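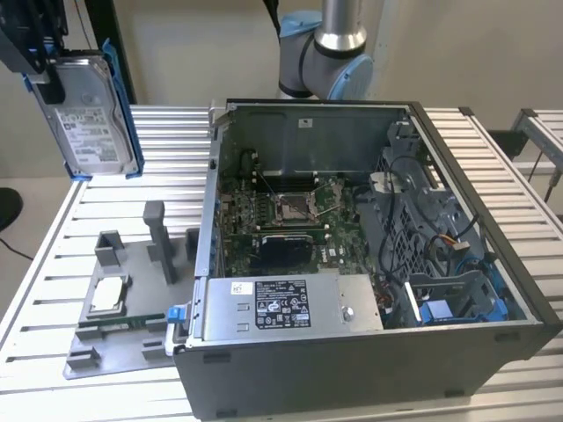 Stavosura Slatted Bench
Aluminum work surface for PC teardown, rebuild and parts recovery

Price: 1,179 (bench, with leveling feet)
Parts rail kit: 309
In stock. Ships flat from our Plevov warehouse.

Overview

Built for people who take computers apart all day. Slatted aluminum top, open channels the full length, bolt anything down anywhere. Lay a tower on its side, pull the panel, get to work. Plenty of elbow room on either side of a full-size case.

Screws go in the channels instead of on the floor. Run a magnet down the slot at the end of the shift and you get most of them back.

Top wipes clean. No laminate to peel, no wood to soak up thermal paste.

What people use it for

Desktop teardown. Drives out, memory out, CPU out, board out, supply out, in whatever order your shop likes.
Refurb and rebuild. Same bench, other direction.
Bench testing with the side panel off.
Drive pulls and drive swaps, including the 3.5-inch kind in snap-in plastic caddies.
Light assembly. Not a machining table, please don't hammer on it.

Choosing a size

Two lengths. The short one takes one tower lying down with space for a parts tray next to it. The long one takes two towers, or one tower plus a monitor and keyboard. Depth is the same on both. If you do mostly small form factor, get the short one and save the floor space.

Price at the top is for the short. Long bench is quote only, use the form.

Working on a tower

A few notes from our own refurb room, since we get asked.

Case flat, open side up. Power supply toward you if you can, the label is readable and the cables fold back out of the way. Leave the drive cage in until the drives are out. Lots of older office towers have colored latches and brackets (blue mostly) for anything you are meant to release by hand. Look for those before reaching for the screwdriver.

Memory first, then the heatsink if it's coming off. Lever up on the CPU socket, lift the chip straight out, and put a cover over the socket if the board is getting resold. Bent pins are the number one reason we scrap a good board.

Tuck the yellow and red power leads into the cage or tape them. They snag on everything.

Drives go in the tray label up so the barcode can be scanned without handling them agian.

Parts rail kit

Clips into the back channel. Comes with 8 bins and a strip of cable hooks. Bins lift off one-handed. Fits both lengths, the long bench has room for a second kit.

Optional extras

Vidmar tray: shallow, foam-lined, for loose drives and boards.
Stokia mat: static-dissipative, snaps to the ground stud. Covers the slats so you lose the screw channels underneath, but some shops have to have it.
Casters: locking, set of four. Not with the leveling feet, pick one.

Grounding

Ground stud is at the rear left corner. Wrist strap and cord not included. Bare aluminum is conductive, so do not lay a powered board straight on the slats. Use the mat, or leave the board in its case.

Assembly

Two people, one hex key (in the box). Allow 40 minutes. Legs first, then frame, then slats. Leave the slat bolts loose until the whole top is on, then square it up and tighten from the middle out. Instructions are in the carton, under the foam, people miss them.

Shipping and returns

Flat carton, curbside delivery. Check for bent slats before you sign. Returns OK if unassembled and in the orignal packing. Replacement slats sold individually, ask for the current price.

Lead time on the long bench is longer until the March delivery comes in.

Questions about fit or floor plan, send a sketch with measurements through the contact form and we'll mark it up and send it back.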